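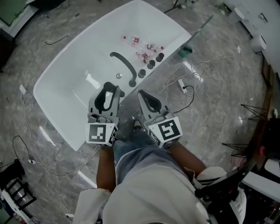 Small bottles in the tub, red caps and all

Home Blog Tub Care FAQ Contact

Do you leave bottles in the tub?
Only while I'm sorting them! Then they go in a Closteteo basket.

What cleans black faucets?
Dish soap and a soft cloth. I ruined one with vinegar at my old place in Dukholm (still sore about it).

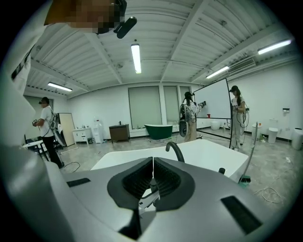

Green-bristled broom leaning on the tub

Sweep or mop first?
Sweep, always, and get right behind the tub.

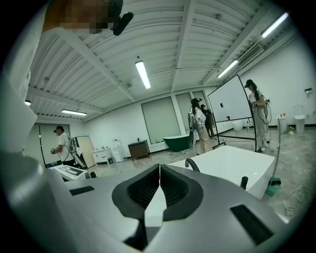

Blinds are the question I get most, and I dust mine every October, top to bottom. Pale green roller blinds like the one on the back window just need a dry cloth – pull them all the way down first!

5 comments | 38 shares
Contact Urmila Prajapati | Back to top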